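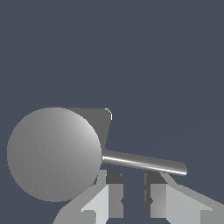
Gray sphere and rod, computer render

Q&A at the spring meetup: mics or cards?

tallis_b
We have 80 people signed up for the Grilbridge meetup in April and I'm setting the schedule this week. Last year we passed 2 handheld mics around for questions. The same few people got them every time, and one guy gave a speech. I'm thinking of index cards this time. People write a question, the host reads it out. Has anyone done this with a group our size?

corvane
We did cards at Prumow with 100 in the room. More questions came in, and better ones. The downside is no follow-up. If the speaker dodges, that's the end of it.

mottlefield
I'd keep the mics. I drive two hours for this and I want to talk to the speaker, not mail them a letter. Get a host who will cut people off.

tallis_b
We had a host. He didn't cut anyone off.

mottlefield
Then get a different host.

pex44
Plinari has a question page where people can vote from their phones. We used it for a Sunday session. Worked fine for us, but the wifi was good in that building. I don't know about yours.

corvane
Voting pushes the easy questions to the top. I wouldn't use it for technical talks.

pex44
Didn't see that in our group. The top one was about licensing costs and the speaker clearly didn't want it.

hobnail
Is the Ahn room booked again? It has fixed seats, so anyone in the middle of a row can't get to a mic anyway. That was half the problem last year.

tallis_b
Yes, same room. I forgot about the rows.

hobnail
Then do cards first and leave one mic at the front for follow-ups. Limit it to 6 questions per talk so lunch isn't late.

mottlefield
I could live with that if the card writer gets first shot at the mic.

tallis_b
OK, going with that for the morning talks. Afternoon is still open. Who can bring pens?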